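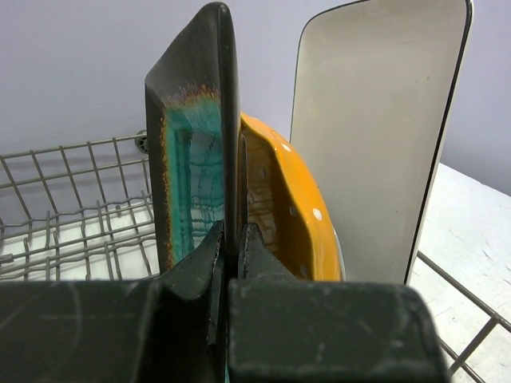

Loading Mixed Ceramic Dishes in the Lower Rack

Care and Use Series – Kitchen and Tableware
Vestinby Household Education Service
Revised 2025-04-26

Purpose of this guide

This guide sets out the recommended method for loading plates and bowls of different shapes into the lower rack of a household dishwasher. It was prepared for residents of furnished apartments managed under the Vestinby program, where tableware is often assembled from more than one set. Residents whose kitchens contain only round, matching plates may follow the general loading chart supplied with the appliance.

Mixed tableware requires more attention than matching tableware. A square plate has corners that extend higher than a round plate of similar width, and a bowl with a scalloped rim does not rest against the wires in the same way as a bowl with a plain one. Glazes also differ. Some have a smooth, glossy surface on which spots are easily noticed; others are mottled and may hide food residue until the dish is handled.

Before you begin

Confirm that each item is suitable for machine washing. The mark, where there is one, is normally found on the underside of the dish. Items with metallic trim, hairline cracks or repaired breaks should be washed by hand.

Scrape food into the waste container. Rinsing under the tap is not required for ordinary soil, although dried egg, rice and cheese should be loosened with a soft brush.

Check the rack. It should sit level, and every wheel should turn freely. If the rack has been taken out for cleaning, it may be loaded on a table or counter, provided that the surface is flat and the wheels cannot roll toward the edge. Place a folded towel against the front wheels if necessary. A full rack is heavy, and two people should lift it back onto the door.

Inspect the tines and clips. The clips hold movable sections in position, and a loose clip will allow a row to fold under the weight of a plate. Bare metal showing through the coating should be reported, as it can leave rust marks on light-colored ceramics.

Loading procedure

1. Sort the dishes by shape. Set round plates together, square plates together, and bowls apart from both. Within each group, arrange the pieces from largest to smallest.

2. Load the round plates first. Stand each plate on its edge between the upright tines, with one plate to a slot. Plates of different colors may be washed side by side. A slight lean is normal and helps water to run off. All the plates in a row should lean in the same direction, and no plate should touch the one beside it.
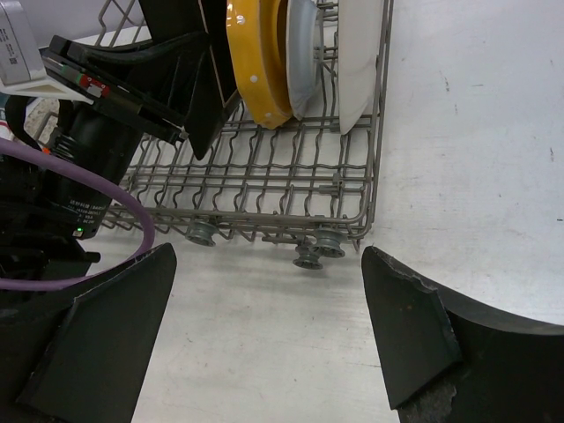
3. Load the square plates. Hold the plate upright by one edge and lower it straight down between the tines until it rests securely. Do not drop it the last part of the way – the edge of a stoneware plate chips more readily than its face. Keep the glazed face turned toward the spray where the layout of the rack permits. Leave an empty slot on either side of a plate with a thick or rolled rim. 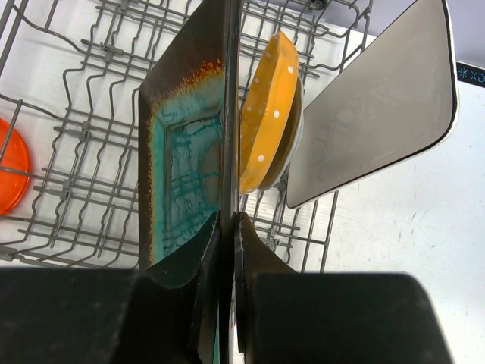

Square plate with a teal and rust-brown glaze, held upright at the rack.

4. Load the bowls. Place them where the tines are lower or more widely spaced, with the open side angled down and toward the center. A bowl must not be nested behind a plate in such a way that the plate shields its interior. With wavy or scalloped rims, turn the bowl until it settles without rocking.

5. Check clearance. Slide the rack in slowly, and rotate the lower spray arm by hand through one full turn. If it strikes a plate corner, move that plate to another row.

6. Select a program. The normal program is sufficient for everyday ceramics. Glazed stoneware should not be washed on the intensive program more often than its maker recommends.

Unloading

Allow the dishes to stand for up to 30 minutes with the door slightly open. Unload the lower rack first, so that water remaining on the upper rack does not fall onto dry plates. Lift each plate straight up before tilting it. Square plates should be dried along the foot and around the raised edge of the inner well, where water collects.

Common problems

White spots on glossy glazes. Check the rinse aid and, in hard-water districts, the salt reservoir.

Gray lines on light plates. These are usually metal marks left by cutlery. Rub gently with a non-abrasive paste cleaner, and load cutlery only in its basket.

Plates falling forward. The tine section may be folded or its clip may be missing. Replacement clips are available on request in packs of 4.

Residue in bowls. The bowl is generally too upright or placed too close to a plate. Repeat the wash with the bowl in a separate row.

Related guides

Caring for Reactive Glazes
Cleaning the Filter and Spray Arms
Reporting Damaged Appliances (Form 315)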